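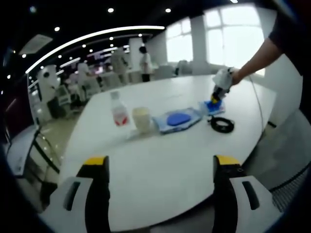 # Two-person collection, Stistura project

We wanted to know whether a policy trained on demonstrations from hand-held grippers gets better when two people share a table, each with their own tool, compared with one person working alone. Amrit Gagnon and Nele Grube ran the sessions at Jorndale in August. Each demonstration lasted up to 30 seconds, and we kept 388 of them.

The view is from one gripper, with its yellow fingertips open at either side. Across the table a second operator lowers a matching tool onto a small blue object. The bottle, the cup and the light blue tray share the tabletop.

**Result.** We ran 40 trials per policy. The shared-table policy handled clutter better and was slower to start a grasp – Hưng Vương thinks the pauses come from operators waiting for each other.

**Still open.** Arms entering from the far side confused the tracking in 2 of the longer sessions. Gholamreza Shojaei is relabeling those by hand.

Code and the session notes are in the Ondrejka folder. Questions about the tools go to Bernd Kuhlmann.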